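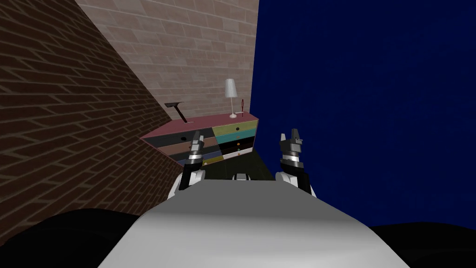
Is the flat still going or is it just the evening shifts, because the old advert said both and I've told two people different things. Also is it paid from day one this time?

Right — fair questions, and a few of you have written in asking the same, so the whole advert has been redone. Ignore the one from March. The flat is gone. The evening shifts are still going and yes, paid from the first shift, training included.

Killik Upholstery and Repair
Evening and early shift workers wanted
Posted September 9, 2024

We mend, strip, re-cover and sell on used furniture. Chairs mostly, sofas, the odd headboard, more dining sets than we can shift. Two units at Wallin Yard, one for the dirty work and one for sewing and finishing. Busy since spring and not keeping up. Orders from Truvora (they let furnished flats, we do their repairs) have doubled and we need people who can start soon.

What's going

Stripping bench, evenings. 5pm to 9pm, four evenings. Pulling staples, taking off old covers and webbing, bagging the waste, keeping the old panels in order so the cutters can use them as patterns. Mucky. Hard on the thumbs for the first fortnight, then you stop noticing. No experience needed.

Sewing, earlies. 7am to 1pm, five days. Industrial walking foot machines. You'll need to have used one before, or a heavy domestic at least and be willing to learn fast. Piping, zips, box cushions. If you can do a decent buttoned back say so in the first line, please, we will ring you the same day.

Van and collections. Daytime, hours vary. Clean licence, 25 or over for the insurance. Two-person lifts, stairs, narrow halls. You'll be the one the customer meets so be civil, wipe your feet, phone ahead if running late.

Pay

Stripping and van are 3 pence an hour over last year's rate — no, sorry, that was a draft. Ring for the current hourly rate, it goes up again after the trial period and I don't want the wrong figure sat on here for months. Sewing is paid higher than the other two. Everybody is paid fortnightly, straight into the bank. Holiday pay is seperate and shown on the slip.

There's a joining payment of £400 for sewers, half after the first month and half at three months. Not for the other jobs, sorry.

Trial

One paid shift first. Come in old clothes and closed shoes. No open toes, you will be sent home. We've got gloves and masks, bring your own glasses if you have ones you like. Then three months on trial, a week's notice either side.

What we'd like

Turning up. Somebody who'll say when a piece has gone wrong before it gets to the customer. Reasonable eyesight or proper glasses, the piping is fiddly. Able to lift one end of a two-seater (not sewers). Enough English to read a job ticket and write on it. Bits of other languages get spoken in both units and it works fine.

What we don't need

A CV, unless you've got one lying about. Certificates. A covering letter. A few lines on what you've done with your hands, paid or not, will do. Gardening counts. Doing up your nan's chairs counts more.

Getting here

Wallin Yard, gate on the canal side, NOT the front by the tyre place. The bus stops at the top of the road and it's a ten minute walk down. Bikes can go inside the dirty unit. Parking is tight before 8 and fine after. Last bus back leaves at 9.25 so evening people do get away in time for it, we're strict about packing up.

Breaks and that

Fifteen minutes on a four hour shift, half an hour on a six. Kettle, fridge, microwave. Radio rows are settled by whoever's been in longest. The sewing unit is warm, the stripping one isn't, bring a jumper from October.

Staff can buy finished pieces at cost. Offcuts are free, ask first though as some of the wool goes back to Staverus.

How to apply

Text or ring the yard on extension 1228 through the main switchboard, or drop a note through the box by the canal gate. Say which job, which days you can't do, and when you could start. Put your number on it — we had two good notes last time with no number at all.

If you applied in the spring and heard nothing, please try again. The phone was changed over and messages went astray.

Places are filled as people come, there's no closing date. Sewing will go first I should think.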